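## 4. Folding checked towels

Use this section for the Musow kitchen towels only. Bath towels are in section 5.

1. Lay the towel out and smooth it from the middle to the edges.
2. Find a corner and pinch it close to the tip.
3. Bring the corner across to the opposite one, using the checks as a guide – the lines should run straight into each other.
4. Press the fold down with a flat hand, then fold once more the same way.

**Note:** Yellow-and-white towels are easiest to line up on a plain, dark or strongly coloured cloth.

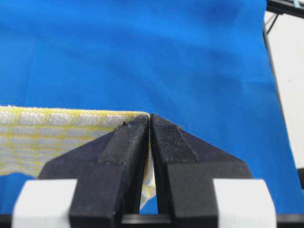

*394 words in full section · 2 min read*

**Caution:** Do not pull a towel by one corner to straighten it. The weave stretches and the checks will no longer meet.

5. Stack with the folded edge facing out, then put the stack on the Wosgate shelf.

Pick off any loose threads before stacking. Towels with a torn hem go to Olga Villalba for mending – keep them out of the stack.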